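Tokside Community Help
Workshop and Storage > Small Parts

Sorting and storing mushroom-head push buttons in a shared parts room

Posted by Parts Room Desk, Oliner Training Center
May 11, 2021

Our center maintains a shared parts room that serves the introductory control wiring course and the evening maintenance course. In February the room was reorganized, and the stock list now stands at 2292 items, of which 326 are push buttons, selector switches and pilot lights. The push buttons have become the most difficult group to keep in order.

Until the reorganization, all push buttons were kept together in one deep bin. Learners were permitted to take what they required and to return it at the end of the session. This arrangement produced several complaints. Buttons were returned to the wrong bin, contact blocks were separated from their heads, and collar rings were found at the bottom of the bin with no means of knowing which unit they belonged to. We have therefore begun to issue the mushroom-head type in shallow blue plastic trays with a raised lip, one of each color to a tray: green, red and yellow.

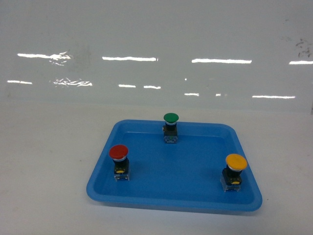 The tray method has been well received by the instructors, but it has raised questions on which we would welcome the advice of other institutions.

First, we are uncertain whether the units should be stored standing on their contact blocks or laid on their sides. Standing units are easier to check at a glance. They also fall over when a tray is carried, and one instructor has asked that all units be laid flat for this reason.

Second, we wish to know whether the contact blocks should remain attached during storage. The blocks on our units are clear, and it has been suggested that dust will collect in them if they are left in open trays over the summer closing.

Third, we have shelf space for the trays only if they are stacked, and a tray with standing units in it cannot be stacked.

We would be grateful for replies from persons who manage a room of similar size. Recommendations to purchase a cabinet system cannot be considered in the present budget year, in which 300 dollars remain for all storage needs.

Kongkaew Technical Stores
Reply

Our stores department has operated a tray system for several years, and the following is drawn from our written procedure. Please adapt it as your own rules require.

Storage and issue should be treated as two separate matters. A tray is a suitable container for issue. It is a poor container for long storage, as it is open and takes up a large amount of shelf space for the number of parts it holds. We keep our push buttons in lidded boxes, sorted by color and by contact arrangement, and a tray is made up on the morning of the session for which it has been requested. At the end of the session the tray is checked against its card, and the parts go back to their boxes on the same day.

During issue, the units should stand. The instructor can then see from the front of the room whether a tray is complete, and the learner can compare the contact blocks without handling every part. The difficulty with falling is best dealt with at the point of carrying. Our learners do not carry trays. Staff place them on the tables before the session, and the buttons are stood upright only after the tray has been set down. A tray should be placed well in from the side of the table where people walk.

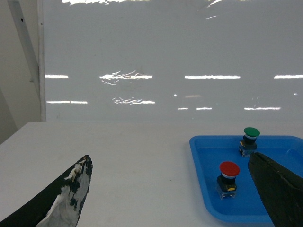
With regard to the contact blocks, our procedure is that they remain attached to the body. Repeated removal wears the latch, and a block that has been stored separately is frequently fitted to the wrong head. The exception is any unit that has been used in a fault-finding exercise. Such units are taken apart, inspected, tested for continuity and put together again before they return to stock.

Dust has not been a serious problem for us in lidded boxes. Where a box without a lid must be used, a folded sheet of clean paper laid over the parts is sufficient for a summer closing. Cleaning sprays should not be used on clear plastic parts unless the maker of the part has approved them, as certain sprays will cloud or crack the material.

We would further advise that the card for each tray state the color of every unit and its contact arrangement. The words "push button" alone led to many errors in our first year. A red unit with a normally open block and a red unit with a normally closed block look much alike on a shelf.

Palteo Evening School
Reply

We use lidded boxes also. Shoe boxes are acceptable if they are labeled on the short end.

Tokside Forum Office
Reply

The forum office wishes to add one point to the replies already given. Institutions that store emergency stop units should keep them apart from ordinary mushroom-head push buttons. The two may have heads of similar shape, but an ordinary button is not a replacement for an emergency stop unit, and a mixed box invites the mistake. A separate box, with the words "emergency stop only" on the lid and on the front, is recommended.

On the matter of stacking, empty trays may be nested on the lowest shelf and the boxes kept above them. An institution making up 3 trays per session would need very little shelf space for the trays themselves.

This topic remains open to further replies. Members are asked to state the approximate size of their stock when replying, in order that the advice may be compared. Requests for supplier names should be posted in the Purchasing section.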